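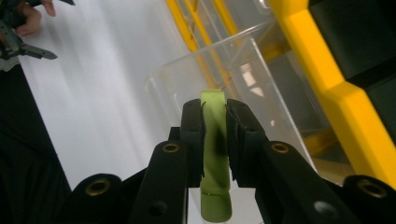 Home | Products | Newsroom | Careers | Contact

Filed under: Company News / Warehouse & Parts Handling

Oltberg to bring robotic small-parts sorting to its Povell repair center

POVELL, 23/07/2025 - Oltberg, which repairs and resells household appliances, will start using robotic sorting for small parts at its Povell repair center. The system is supplied by Baluyot and runs on that company's Plultarex control software. It will take over most of the picking and putting away that bench staff now do by hand between repairs.

The Povell center employs 68 people and handles up to 1,000 loose parts on a working shift. Clips, tabs, knobs, seals and short lengths of trim come off machines as they are taken apart. Until now each technician has sorted them into drawers at the end of a job, and the next technician has had to find them again.

"Our people are trained to fix things, and a good part of their day goes into looking for a clip," said Ezekiel Achterberg, who manages the Povell center. "We want them at the bench. The drawers can be somebody else's job, or something else's."

Preparation began in March. Bench staff recorded the sorting work themselves with hand-held grippers, picking up parts, opening drawers and setting parts down the way they would on a normal shift. Baluyot uses those recordings to teach the arms. Technicians took turns at this in short sessions and were paid their usual rate - sorting sessions counted as bench time for the purpose of bonuses.

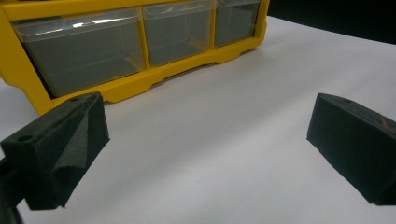
Will anyone lose their job because of the new system?

Oltberg plans no job cuts at Povell as a result of the change, and the nine staff who now spend most of their shift on parts handling will be offered training for bench repair or for looking after the new stations.

The first 3 stations will go in along the wall nearest the goods entrance. Each has a fixed arm, a white work table and a set of drawers. Technicians will leave parts on the table and carry on with the repair. When they need a part, they will ask for it at a screen by the station. Staff can still open any drawer by hand, and a stop button sits at both ends of every table.

Shinji Hayashi, project lead at Baluyot, said thin and flat parts have taken the most work. "A big knob is easy. A flat piece of plastic on a flat table is hard, because there is very little to get hold of," he said. "The technicians have their own ways of doing it, and we learned more from those than from anything we had written down."

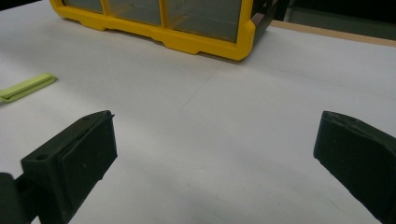

Small-parts sorting work with a drawer organizer and hand-held gripper.

Shift patterns at Povell will stay the same. Break times will also stay as they are, though the last part of the shift, which was set aside for clearing benches, will now be used for testing repaired machines. Team leads will meet with staff after the first month of use to go over what is working and what needs to be changed. Parts that the system can't place will go to a tray for a person to sort.

Oltberg has not decided whether to use the system at its other sites. That decision will wait until the Povell stations have been through a full winter, the center's busiest season.

About Oltberg
Oltberg collects, repairs and resells washing machines, dryers, dishwashers and other household appliances. Its Povell center also supplies used parts to independent repair shops.

About Baluyot
Baluyot builds sorting and handling stations for repair shops and small warehouses. Plultarex is its software for training and running robotic arms.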